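Leaving the room tidy at checkout, how far do you go?

Housekeeping and Cleaning > Hotels and Short Stays
Page 1 of 2

gijs_s
Posted 18/11/2025
I stay in hotels for work a lot and my coworker and I got into it over breakfast. I pick up everything before I check out. Trash in the can, towels in the tub, slippers back together by the wall. She says it's a waste of time because housekeeping goes through the whole room anyway. Who's right? Mainly asking people who have cleaned rooms for a living.

Kartini Ismail
I cleaned rooms at the Lindthorpe for a good while, 86 rooms on two floors. Your coworker is half right. We do go through the whole room. But a room with the trash in the can takes a lot less bending than a room with trash on the floor, and by the afternoon you feel it in your back.

Towels in the tub is fine. Please don't fold them. A folded towel looks clean and then somebody has to unfold it to check.

pridon_rd
Disagree with picking up at all. I pay for the room and the cleaning is in the price. I don't wreck the place but I'm not going around on my knees the morning of a flight.

Kartini Ismail
Nobody said knees. Wrappers and tissues, that's a minute.

constanza_f
I supervise at a smaller place now and I train the new people on floors first. The order I teach is soft trash, then bottles, then whatever belongs to the guest or might belong to the guest, then vacuum. New people always want to start with the bed. If you start with the bed you end up walking over the floor stuff and pressing it into the carpet.

The kind of floor I mean is a tissue right next to the can, a red and white snack wrapper out in the middle, a crumpled brown paper bag, a little glass bottle with a green cap, and two white slippers that didn't land together. Pretty ordinary. It goes quick if you bring the can to the mess and work toward the wall.

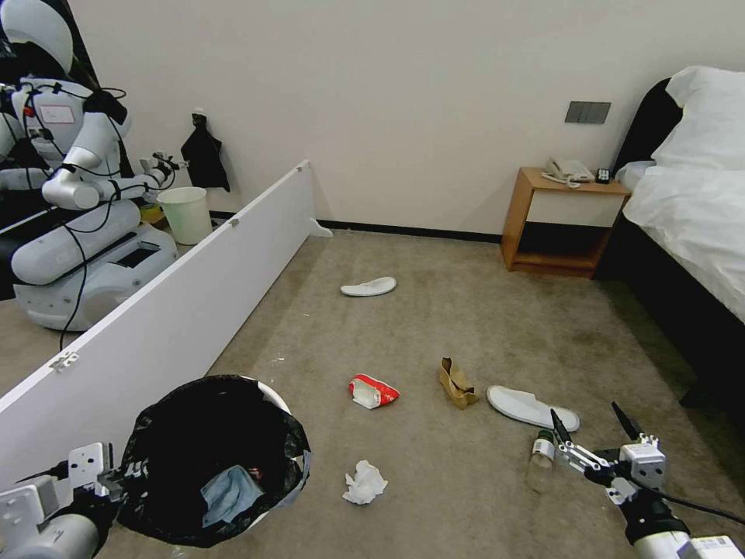 Paper bags are the one thing I make people slow down for. Pick it up, open it, look in. I've had a charger and a set of car keys come out of bags that were all crushed up. A guest called about the keys before we had even logged them.

The other thing is cloth in the trash. If there's a cloth or a shirt in the can, it gets set aside in a clear bag with the room number on it. People drop things in there by accident, or it gets knocked off the counter.

s_mandagi
We were told the opposite on cloth. If it's in the can it's trash, unless it's a hotel towel. We only have one closet for lost and found and it was already full of phone cords and single socks.

constanza_f
How long do you keep things?

s_mandagi
Until May, then it all gets cleared and we start over. There were 426 items on the sheet last time.

constanza_f
OK, with that much I'd be stricter too. We're small enough to hold on to things.

Ridwan S
What do you do with the disposable slippers? I always wonder. I wear them once and they look new.

Kartini Ismail
Tossed. If the wrapper is open they go, worn or not. Same with the little soaps. If you like them take them home.

pridon_rd
That's a lot of slippers.

Ridwan S
I took mine home and wear them in the garage. They last about a week.

gijs_s
Good to know on the towels, I have been folding mine for years. What about glass bottles? I usually leave them standing on the desk so they don't break in the bag.

constanza_f
Desk is perfect. Cap on, standing up. On the carpet is the bad place for one. A clear bottle is easy to miss if you're backing up with the vacuum, and if there's oil or sauce in it you're scrubbing that spot for the rest of the shift. Beige carpet shows everything.

s_mandagi
Agree with all of that. And fold the edge of the trash bag well down over the rim when you line the can. Ours slide in if you don't, and then the can itself needs washing.

Kartini Ismail
We tied a knot in the side of the bag to tighten it. Works on the round ones.

s_mandagi
Tried the knot. It tears on the cheap bags.

gijs_s
I sent my coworker the link. She says she'll do wrappers and tissues but she's leaving the towels where they fall.

Kartini Ismail
I'd take that.

751 views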